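August has been all club for me, and I can't say I mind one bit! We're up on the mezzanine again, and Severin Egger and I have spent most of this week on the cloth task, the one I grumbled about last time (sorry, everyone).

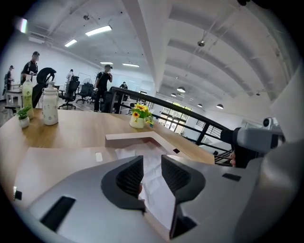 Anyway, our goal is 200 good runs before the Ilside meet, and Svenja Auer keeps the tally in a notebook she won't let any of us touch. Going slowly helps a lot, and so does not chatting, though I'm terrible at that part. Flurina Zwahlen is much better than me and still says her wrists ache by lunch.

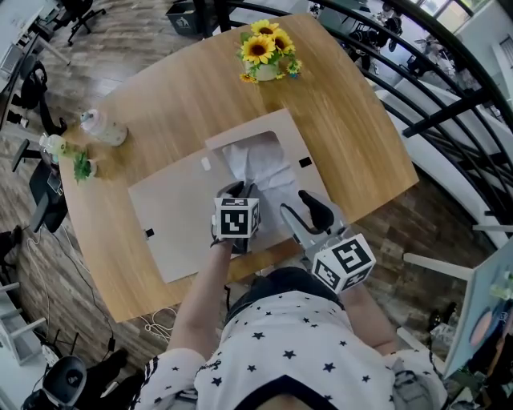 Working on the cloth at the oak-colored table, sunflowers at the far end.

We're back at it tomorrow at 7, and I've promised to bring the rolls.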